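The Kustano work glove was issued to grounds staff at Toltgate in October and worn for 60 shifts. Fit is close at the wrist, and the cuff stays in place when reaching overhead.

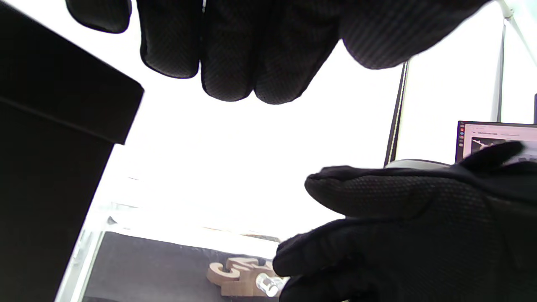

Dark textured gloves, worn on both hands.

Seams held well – only the left thumb of one pair required repair. Sizes run small, and staff between sizes should order up. The glove is recommended for general use but is unsuitable for wet work.

Reviewed by Phyllis Penrose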